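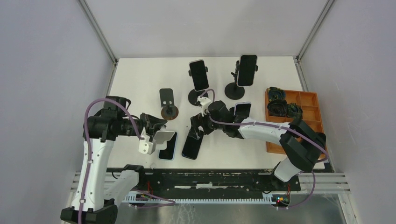
Home Projects Bench Tests Gallery Contact

Gripper trials, phones and stands — Ladov bench

Quick page, more notes when I get time. We've been trying two sets of fingers on the pair of arms at Ladov, the Naylor parallel ones and the softer Skeltex pads. Same task for both: pick up a phone, get it in a stand, leave it upright. Phones are a pain. Flat, slippery, and the edge is thin when they're lying down.

White folded bracket in the left gripper, right gripper in the middle by the upright phones. The bracket is the easier grab of the two, holes along the edge and some angle to it. Phones flat on the table are where the pads earn there money.

Black stands with round bases. These tip if the wrist comes in low, so we raised the approach by 5 mm and slowed the last bit. Helped with Naylor, not much change with Skeltex.

Orange tray on the right. Stays put against the wall so the right arm always has the same reach. Dividers are low enough that the wrist clears them.

Purple cables run along the outside of both arms. Rerouted twice already. Still snags on the shoulder now and then, Iltmont is sending shorter ones.

Scores so far — almost 300 tries on the Skeltex pads, 513 on the Naylor fingers, so not a fair match yet. Naylor is quicker on anything standing up. Skeltex drops less from flat but the pads pick up dust and need a wipe every morning.

Controller was the same for both, same speed limits, same homing. Did one run on Sunday with the limits off and threw it out, to jerky to count.

Next up: Skeltex again with the harder pads, then swap arms left to right and see if the numbers hold.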